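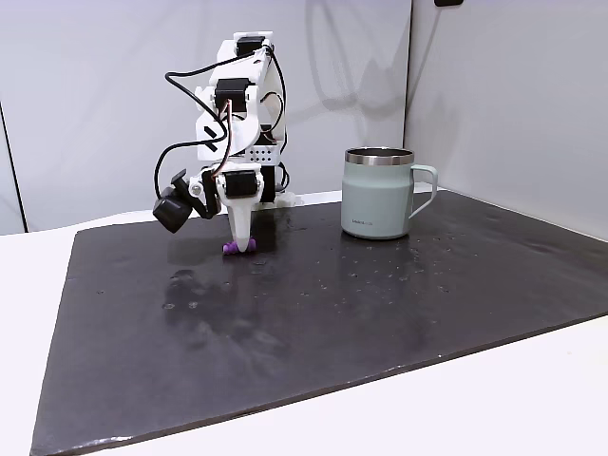

*Brazo robótico blanco y negro sobre un tapete negro, con una taza verde menta a la derecha.*

# Tema 6. Fans, cifras y la supuesta comunidad

Apuntes de Industria musical y públicos. Profesor: Jinfeng Deng

Hay que leer antes de clase el dosier de prensa de Watine y el capítulo de autoproducción. Quien no haya leído el dosier puede venir igual, pero se va a perder la mitad de la discusión.

## 1. De qué partimos

Casi todo lo que se escribe sobre grupos de pop vocal repite la misma idea: el éxito se explica por el vínculo «especial» con los seguidores. Puede ser. El problema es que la frase suele venir del sello, del propio grupo o de un periodista que ha hablado veinte minutos con los dos. No conozco ningún dosier que reconozca que el vínculo con los fans es tibio.

En este tema tratamos el vínculo como una afirmación por comprobar. Las preguntas de trabajo:

- ¿Quién dice que existe una comunidad y qué gana al decirlo?
- ¿Qué rastro deja, aparte de las ventas?
- ¿Seguiría funcionando si el sello dejara de pagar la moderación?

## 2. El caso Watine

Cuarteto vocal, tres discos, gira de salas medianas. El sello, Jirnico, abrió un club de fans de pago gestionado a través de la plataforma Tevell. Según el dosier, el club llegó a 3008 socios en su primer año, y esa cifra se ha copiado en todas las reseñas que he encontrado, sin una sola comprobación.

Lo que el dosier no aclara:

1. Si son altas acumuladas o socios activos. Una persona que se apuntó para la preventa y se dio de baja a la semana cuenta lo mismo que quien lleva un año escribiendo en el foro.
2. Cuántas altas venían incluidas con la entrada.
3. Qué entiende Tevell por «participación». En su panel, abrir un correo ya es participar.

En el foro, que en julio todavía se podía consultar sin registro, los mensajes de ese primer año los firman 316 cuentas distintas. No digo que las demás personas no sean fans – hay muchísima gente que escucha y no escribe –, pero de ahí a hablar de «familia» hay un trecho, y el trecho lo rellena el departamento de comunicación.

## 3. Tres palabras que usamos mal

**Autenticidad.** En las entrevistas de Watine aparece asociada a escribir las propias canciones. Los créditos del tercer disco son más prosaicos: 13 canciones, y en cuatro firma algún miembro del grupo. Firmar tampoco equivale a escribir, pero esa discusión la dejamos para el tema de derechos.

**Empoderamiento.** Sirve para describir una letra, un vestuario, una campaña de perfumes y un contrato. Cuando una palabra cubre el contrato y el perfume, conviene pedir ver el contrato. En los trabajos no la aceptaré sin una definición.

**Activismo.** Aquí soy algo menos desconfiado. Watine cedió la recaudación de un concierto a un centro de acogida y lo contó poco. Aun así, un concierto es un concierto. Para hablar de compromiso sostenido me faltan años y me sobran comunicados.

## 4. Contraejemplo: Polat

Dúo, sin sello desde el segundo disco. No tiene club oficial. Los seguidores organizan ellos mismos los viajes a los conciertos y mantienen un archivo de directos bastante mejor ordenado que la web del dúo. Las ventas son modestas.

¿Hay más comunidad aquí que en Watine? Mi impresión es que sí, aunque tengo menos datos y me cae mejor el dúo, así que cuidado también conmigo. La escasez de dinero no garantiza nada: en el archivo de Polat mandan dos personas, y las discusiones sobre quién puede subir grabaciones han sido feas.

## 5. Para el seminario

Elegid un grupo vocal en activo y localizad una afirmación publicada sobre sus fans. Rastreadla hasta la primera fuente. Entregad un texto de dos páginas que indique:

- la afirmación literal y dónde aparece
- la fuente más antigua que hayáis encontrado
- qué dato haría falta para sostenerla
- si ese dato es público

Las capturas de redes sin fecha no valen como fuente. Tampoco vale «se nota en los conciertos»; en los conciertos se nota que la gente ha pagado por ir.

El máximo del seminario son 18 puntos. Los trabajos que concluyan que no se puede saber tienen la misma nota que los demás si enseñan bien el camino.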